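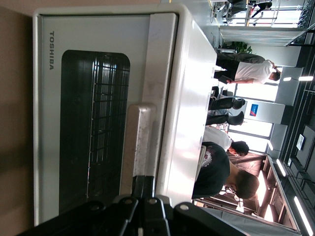
Toshiba toaster oven, door closed, wire rack inside.

How to Collect, Dry and Label Mosses

Mosses are easy to keep. They don't need to be pressed hard like flowering plants, they don't rot if they are dried within a day or two, and a dried moss will soften again in water years later so that you can look at it as if it were fresh. The moss drawer at the Piltard nature center holds 3,042 packets, and most of them were made the way described on this page.

Before you go

Find out who owns the land and ask. Many parks and preserves do not allow collecting of any kind, and others want you to fill out a permit form. At the Sulport tract you need written permission, and you may not collect from the seep at the bottom of the slope at all. At Bistden Woods collecting is allowed on the north side of the creek only.

What to bring

Small paper bags or folded newspaper
Pencil (ink runs when the bag gets damp)
Pocket knife with a dull blade
Hand lens, 10x or 20x
Notebook
A phone or GPS unit for the location
A larger cloth or paper bag to hold the small ones

Leave plastic bags at home. Moss in plastic sweats and starts to mold, and it can put out thin pale growth that looks nothing like the plant you picked.

Collecting

1. Look before you pick. Check logs, tree bases, bare soil, rocks and the north sides of walls. Each of these has its own mosses, and two kinds growing a foot apart on different surfaces are often different species.

2. Check for capsules. These are the small pods held up on thin stalks. Some groups can't be named without them, so if one patch has capsules and the next does not, take from the one that does.

3. Take a small piece. A clump the size of a half dollar is plenty. If the whole patch isn't much bigger than that, leave it and write down where you saw it.

4. Slide the knife under the clump and lift. Try to get the bottom of the stems, but shake off as much soil as you can. Wet clay is the worst - scrape it off now, since it sets like brick once it dries. For mosses on bark, take a thin flake of loose outer bark with the plant. Do not cut into living bark.

5. Put one kind in each bag. Mosses often grow mixed together, and you will find a stem or two of something else when you get home. That is fine. Just don't put two clumps in one bag on purpose.

6. Write on the bag before you close it. At the least put down your collection number, the place and what it was growing on. The rest can go in the notebook.

What to write in the notebook

Give every collection a number and never use a number twice, even if you throw the specimen away. Next to the number write:

Date
Location, including county and state
Latitude and longitude
Elevation, if you have it
What it was growing on (kind of rock, kind of tree, rotting log, soil)
How wet or shaded the spot was
Other plants nearby

"On log" is not much use later. "On top of a rotting oak log, bark gone, deep shade, 9 feet from the creek" is better. If you don't know the tree, say so and note whether it was a hardwood or a conifer.

Drying

Open the bags as soon as you get home. Stand them up with the tops rolled back, or spread each clump on a sheet of newspaper with its bag tucked underneath. Room air is enough. Keep them out of direct sun, which bleaches some kinds, and away from a fan, which will blow the small ones off the table.

Most mosses are dry overnight. Thick cushions and peat mosses can take several days and should be turned over once a day. Squeeze water out of peat moss gently with your hand before you set it down.

You do not need added heat. Mosses dried fast over a heater get brittle, and the capsules drop off when the packet is opened.

If a clump is very tall or lumpy, let it dry most of the way, then put it between sheets of newspaper under one light book. It should end up flat enough to fit in a packet but not crushed. The way the leaves curl when dry is used in many keys, and a heavy press spoils that.

Folding a packet

Use a plain sheet of letter-size paper. Acid-free is best if you can get it. Print the label first and then fold.

1. Lay the sheet with the short edge toward you and the label side down, label at the top.
2. Fold the bottom edge up to a little below where the label starts.
3. Fold both sides in, an inch or so each.
4. Fold the top flap down over the front. The label should now face you.

Put the moss inside. Loose soil and tiny stems go in a smaller folded paper of their own, and that goes in the packet too. Don't use tape, glue or staples. Tape turns yellow and lets go, and staples rust.

The label

Center packets use this layout:

Name of moss
State, county, place
Latitude and longitude, elevation
What it was growing on, and setting
Collector, collection number, date
Name of person who identified it, and year

If you don't have a name yet, leave the top line blank and fill it in by pencil. Collections made for the Saraç survey plots also get the plot number in the lower right corner. Write out the month on all labels. Numbers alone get read two ways.

Looking at it again

To identify a dried moss, pull off two or three stems with tweezers and put them in a dish of water. Most soften in a few minutes. A stubborn one can be helped with hot water, or with one drop of dish soap in the dish. Look at the whole stem under the hand lens first, then pull a leaf and put it on a slide. You will need a microscope that goes to at least 200x to see the leaf cells well, and 400x is better for the small ones.

Let the stems dry on a scrap of paper and return them to the same packet when you are done.

Storage

File packets upright in a shoebox or drawer like index cards, by genus and then by species. Keep the unnamed ones together at the back in number order. Dry mosses aren't bothered by insects as much as flowers or mushrooms, but new packets should still go in the freezer for a week, sealed in a plastic bag, before they join the rest. Let the bag come to room temperature before opening it so water doesn't form on the packets.

Packets can be dropped off at the Piltard front desk on Tuesday mornings. Please include a copy of your notebook page.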